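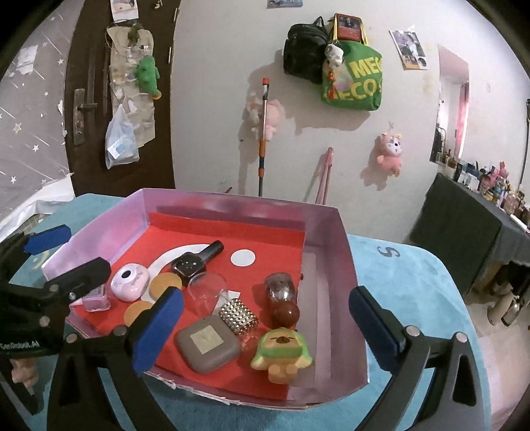 Small-items box, red sheet in, both grippers at work. Watch lying across the white band.

December 1, 2023

OK, the sync thing. I'm writing it all down while I'm still annoyed, so that whoever picks this up next doesn't have to start from my scribbles on the back of the Garcia packing slip (it's taped in on the facing page, sorry about the coffee).

Short version: left and right gripper streams come apart during long takes, and Clokcombe doesn't complain. It writes the files, prints its cheerful little "session closed" line and goes home. You only find out when you replay both sides together and the left hand lets go of something the right hand hasn't reached for yet.

Inês caught it. She was labeling grasps on the small-items box and wrote me that take 6 had "a ghost handover" in it. I figured she'd loaded the wrong pair, which was rude of me, because she hadn't. I opened it in Prusta and there it was: the first part of the take lines up beautifully, and then at frame 1,180 the left stream slips by 40 ms in one go. No ramp, just a step. After that it stays wrong until the end. Forty doesn't sound like much, but with fingers closing on something the size of that beaded piece it's the whole grasp!

What I tried, in the order I tried it:

Swapped the cables. Same thing, still the left. Swapped them back.

Swapped which hand plugs into which port on the recording laptop. Now the RIGHT stream slips. So it follows the port and leaves the gripper alone, and I owe the left gripper an apology, I'd already been calling it names and had the cover screws half out. Put the screws back in. (One was a bit chewed up before I got there. Not me.)

Ran with nothing in the hands and no box, just opening and closing in the air. Clean for the entire run. That sent me off in the wrong direction for a good long while, because I decided it had to be the load on the fingers and started thinking about motor current, which makes no sense on a tool you squeeze by hand. Mirko let me get quite far into that before he asked what current I meant. Thanks, Mirko.

The real difference was the length. My air runs were short because opening and closing on nothing is incredibly boring. When I made myself do a long one, the slip showed up again.

Then I had the clever idea of using the smartwatch in the box as an outside clock, since both cameras ought to have it in view for plenty of the take. Nope. At that size the face is a dark square with a few light marks on it, and I couldn't pull a time off it no matter how far I zoomed. I spent a silly amount of time on this. If we want a clock in view it has to be a big one with fat digits, and it has to stand outside the box where a hand isn't going to cover it every other second.

What does work as a poor man's check is contact. Anything both hands touch at once gives you a moment you can find in both streams. The squishy toy with the green hood is good for this because you can see it deform. The clear cup is hopeless, the red sheet comes right through it and I can't tell where the rim is half the time. Same complaint for the clear crinkly stuff. I'd like to keep those in the set anyway, they're the hard ones and that's why we want them.

Cause, as far as I've gotten: Clokcombe keeps a buffer per port, and when the disk is busy for long enough it throws away the oldest chunk and then re-stamps everything behind it as if nothing had gone missing. So no frames look missing. The count is right, the spacing is right, and it's all a bit too early. Thư found the re-stamp in the source while I was still messing with ports. She says it was put in back in September to get rid of the jitter warnings we all kept whining about. I was one of the people whining, so, fair.

Why one port and never the other: don't know. Thư thinks that port shares something with the disk. Sounds plausible, haven't tested it.

For now:

- Re-stamp is switched off in the config on the recording laptop. You'll get the jitter warnings back. Leave them alone!
- Keep takes short. Stop and start again between objects if the box is full.
- Squeeze both hands shut together at the start AND at the end of each take. If the gap between them differs by more than 2 frames, bin the take and do it again.
- Anything recorded before today with the re-stamp on goes in the "suspect" folder until someone has looked at the end of it. Clementina has the list and is working from the back.

Did one long take with re-stamp off and got a warning and a visible hole in the left stream, right where I'd expect it. Never been so pleased to see a hole. It doesn't fix anything, we still lose the data, but at least the file says so.

Still open: Aníbal wants to know whether the Stikance exports are affected too. They go through the same writer, so I'd guess yes, but I haven't opened a single one. He also asked if we can repair the old takes by shifting everything after the step back where it belongs. For take 6 I think so, the step is sharp and there's a contact close to it on either side. For a take with two steps in it I wouldn't trust myself.

Need to order a faster disk. Need to reply to Inês and say she was right.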